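Search
Type and press enter
Home Essays Letters About

The grey years
By Mwangi Nyanda
11/14/21 · 5 min read

My neighbour sold her house in July, and before she did, a woman came through and painted all of it the colour of a cold cup of tea with too much milk. It had been a good house. It had a mustard kitchen and a bathroom the green of hospital jelly, and you always knew which room you were in. Then the agent explained that buyers like to picture themselves in a home, and evidently they can only manage this if the home has been wiped of anybody else.

The paint was called Felby. I know because I was given the leftover tin and it has been in my shed ever since, next to a tin of something called Amwood, which is the colour I had in my own hallway until I got tired of it. I have opened both and put a dab of each on the same bit of board. I could not tell you which is which. My partner says Amwood is warmer. My partner also says she can hear the difference between our two smoke alarms.

I am not against white walls. I grew up in a fibro place with white walls, or walls that had been white in about 2000 and had since taken on the opinions of the household. What I object to is the industry of telling us apart from each other by degrees of nothing. The Flurnell colour card, which I picked up at the hardware shop while pretending to look for screws, runs to 721 shades. I would put the neutrals at most of the card. There is one red. It is called Heritage, and it is at the back, like the magazines used to be at the newsagent's.

The names are where the imagination has gone. A colour that looks like nothing has to be called something, so you get villages, breakfast grains, types of fog. I asked the bloke at the paint counter what people bought and he said Nyaga, half strength. Half strength! Somebody looked at an off-white and thought, steady on.

There is a theory that it's all to do with money, and I half believe it. When a house is where you live, you paint it for yourself. When it's your retirement plan, you paint it for a stranger who may turn up in ten years with a deposit. So we live as house-sitters for that stranger, careful not to put a nail in his wall. Friends of mine have been in their place longer than some marriages last and still won't paint the spare room blue, on account of resale. They have no intention of selling. They have simply absorbed the idea that a blue room is a kind of debt.

Renters, of course, have no say in it at all. A renter gets the landlord's white, which comes in a very large drum, and is asked to leave it exactly as found. I rented for four years in a flat where even the power points had been painted over, so that plugging in the kettle felt like breaking a seal.

And the floors went too. Somewhere in there we agreed that if the walls were to be pale grey then the floor had better be dark grey, and tiled, so that the whole place could be hosed down between occupants. It's the colour scheme of an airport toilet, and people pay extra for it.

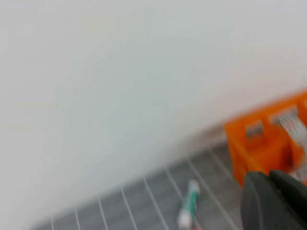
Pale wall, charcoal tile, white grout. You may live here yourself.

I do understand the appeal. Dark tile is forgiving of mud, and a pale wall bounces a bit of light down a mean little hallway. My sister has this combination all through her downstairs and says it's restful. It is. I've nodded off there more than once, and on one occasion I was being told something important about her divorce.

But a bit of bad taste does a house good. The mustard kitchen was ugly and I can still see every inch of it, including the spot by the phone where somebody had worked out a long division in biro. The Felby kitchen I was in last month, for the new people's housewarming, and I've had to ask my partner whether there was an island bench.

She says there was, and that I put my drink on it.

I bought a sample pot on the way home. It's a sort of tomato. I've done one wall of the laundry, two coats, and it looks dreadful, and I keep going in there to check on it.

Previous essay Next essay Back to top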